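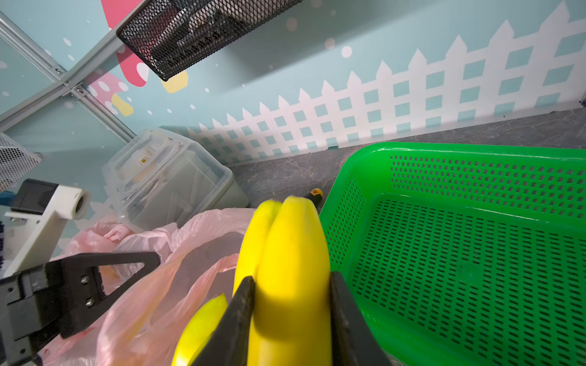

When is the best time to start a spring wreath for the front door? I start mine in the last week of February, so the glue and the paint have time to dry well before the first warm days.

This year I made it on a grapevine base from Pisudis, the small craft store next to the post office. I wanted soft colors, a little pale green and cream, with one wide ribbon. The base was quite rough, and I spent an evening cutting off the ends that could scratch the door. I painted 7 wooden eggs with chalk paint and gave each of them two coats. Two of them I did not like after all, so five went on the wreath and the others are in a bowl in my kitchen.

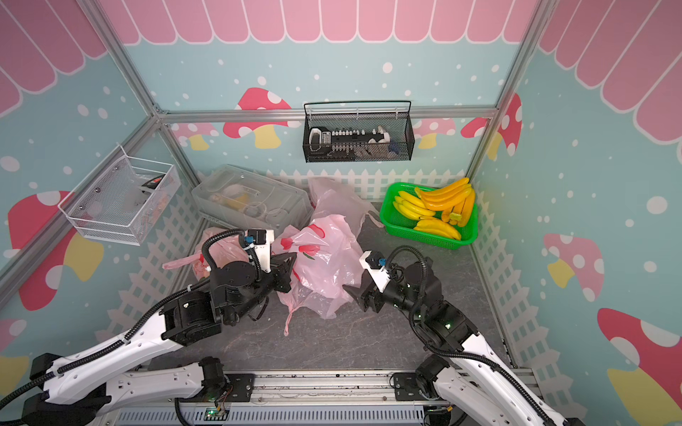 Photo: Mahmoudi / Oken

For the ribbon I used linen from Zater. It is more stiff than satin and it keeps its shape when the door is opened many times a day. Cut it longer than you think you need. My first bow was too small and it looked lost on such a big circle, so I had to make it again — and the second one took me almost an hour.

I fixed everything with thin wire first and used the hot glue only for the eggs. With wire you can still move things the next morning, when you look at it with fresh eyes. I moved the bow from the top to the lower left side and I like it much better there.

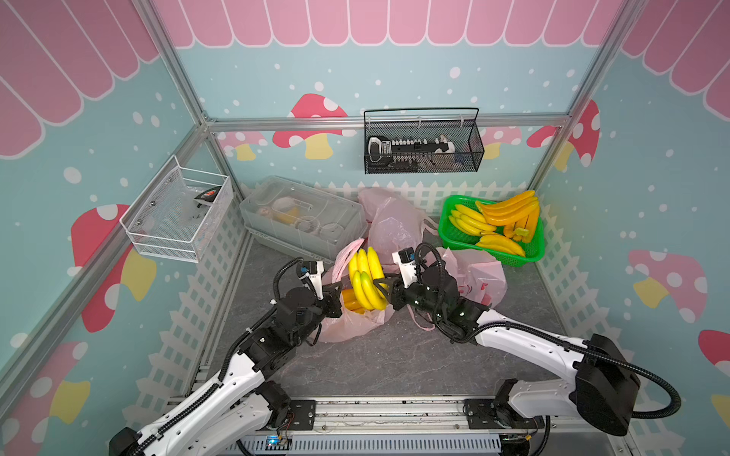 The hanger was the last problem. Our door is thicker than most, and the metal hook from the Christmas wreath left a mark in the paint, so I glued a strip of felt on the inside of the hook. Now the door closes without any sound. The old winter wreath is back in its box in the attic, with tissue paper around the berries. Next month I will write about the table runner that goes with these colors, if I finish the hem in time.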